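4.3 Before First Use

Read this section before plugging anything in. The Stuvden kitchen timer is a simple device, and most of the letters we get about it could have been avoided by step 2.

1. Slide off the battery door and pull the paper tab. It is longer than you expect. Keep pulling.
2. Set the switch on the back to MIN. Left on SEC, the timer will announce a finished roast after 60 seconds.
3. Hold MODE until the display blinks, then release.
4. Turn the dial to the time you want and press START.

Note: The dial stops at 100 minutes. For anything longer, run it twice, or buy a calendar.

Caution: Do not stick the timer to a hot oven door. The magnet will hold. The case will not.
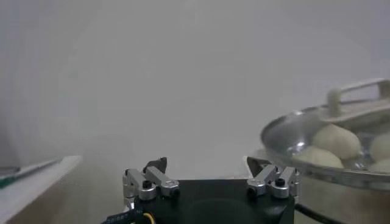
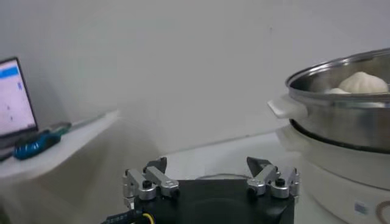
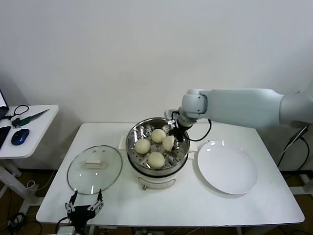

4.4 Choosing an Alarm

The timer has a soft alarm and a loud one, and Phúc Trương, who recorded both, apologizes for the second. Press TONE once to switch. Soft suits quick jobs where you are standing right there, such as a few buns in a steamer pot like the white one on the table in the last photo. Loud suits bread, naps and teenagers. If neither alarm sounds, see step 1 and keep pulling.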